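Hello again from the residency! I'm writing at the long desk in the Clarel library, where the heating only works in the morning, so forgive the typing.

A lot of you wrote back after the November letter asking if the walking piece was still going ahead. It is! The plan has changed a bit. I was going to walk from Sirkbridge to the old ferry landing with a pocket full of chalk and mark every spot where I could hear water. Then it rained for most of the month and I could hear water everywhere, which rather flattened the idea.
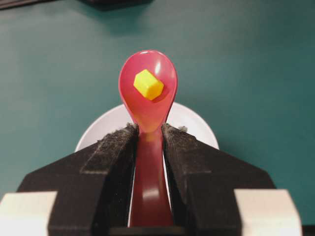
Red spoon, yellow hexagon.

So now it's a listening walk with no marking at all. I go out at 7 in the morning, follow the same route, and write one sentence on a postcard when I get back. I have 28 of them so far and I'm aiming for 116, one for each house number on the street where I grew up (the street stopped at 116, then there was a paddock). Some of the sentences are dreadful. One just says "gravel, gravel, dog". I'm keeping that one, it's my favourite.

The postcards will go up at Sturnuvholm in the small room, the one with the sloping floor, and I've been going back and forth on whether to hang them in order.

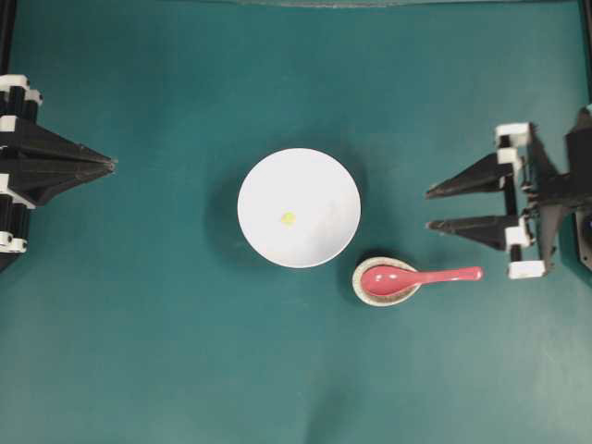 My first instinct was a straight line at eye level, but I tried it with blanks along the hallway and it looked like a dentist's waiting room. Now I'm leaning towards a low shelf that runs the whole way around, so you have to bend down and pick the cards up to read them. They'll get grubby and I'm fine with that.

I've also been reading about how people make work out of errands and commutes, and I've filled most of a notebook. If you have a favourite piece that involves walking, carrying or getting lost, please send it my way. 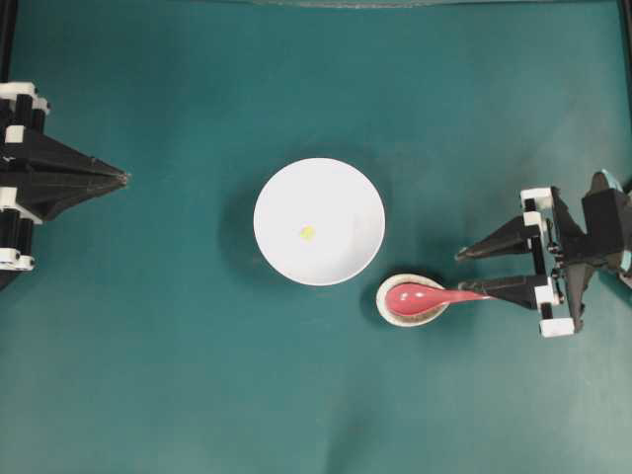
Teal tabletop and black grippers.

Last thing: Nomura is printing the little booklet in a run of 200, grey cover, stapled. Reply to this email if you'd like one and tell me your postal address, even if you think I already have it. I've moved laptops and lost half the list.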